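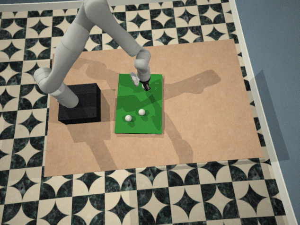
## About Bisanum

Bisanum is a small language school for adults. Gaurav Shakya and Dewanti Liew opened it after many years of teaching evening classes in other people's schools. Today we are five teachers and we offer courses in 11 languages.

Our groups are small, and every student speaks in every lesson. A new term begins in October.

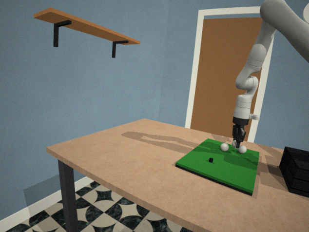
Before the first lesson, each student has a short talk with Dewanti, who then suggests a level. It is free of charge and there is no written test. For questions about prices, please write to Babita Ahuja in our office.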